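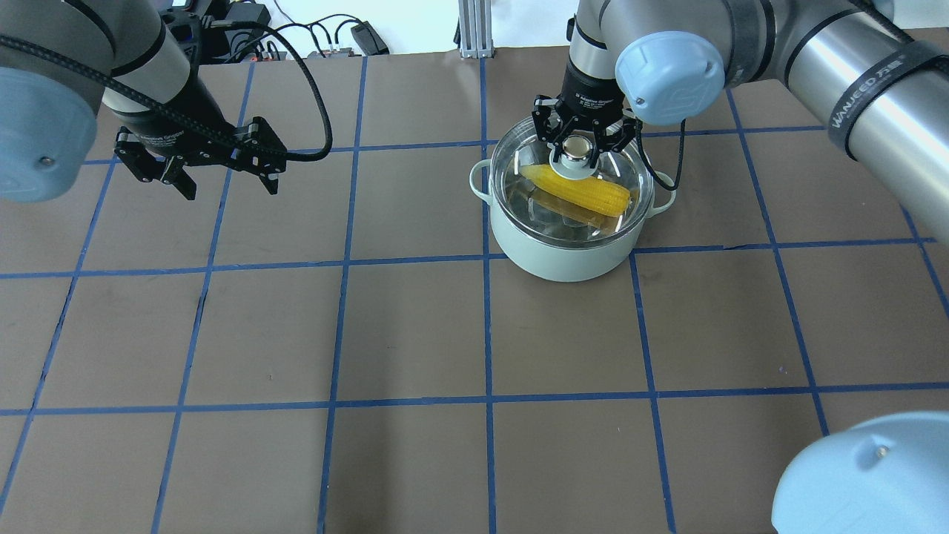
Keeping the Lid On: Energy Use When Cooking Vegetables
Project report, Owino group

1. Aim
We wanted to find out how much electricity is saved by cooking with a lid. Most recipe leaflets say to use one, but few give a figure. We chose corn on the cob – it is sold all year and takes long enough to cook for a difference to show.

2. Method
All tests were done in November in the Hondier teaching kitchen, on the same electric ring. Each test used one ear of corn and 1158 ml of cold tap water. The ring was set to full until the water boiled, then turned down to a simmer. Cooking time was 12 minutes from boiling. A plug-in meter recorded the energy used. The glass lid stayed on throughout in half of the tests and was left off in the others. Corn was checked with a fork at the end.

3. Results
We completed 44 tests. The covered pot came to the boil sooner every time and lost less water. Tests without a lid varied more, mainly on days when the window was open. We left out one early run where the meter had not been reset.

4. Problems
Lifting the lid to look at the corn lets steam out, so we agreed to leave it alone until the timer rang. The simmer setting was hard to repeat exactly – a mark on the dial helped.

5. Further work
Potatoes, and a smaller amount of water.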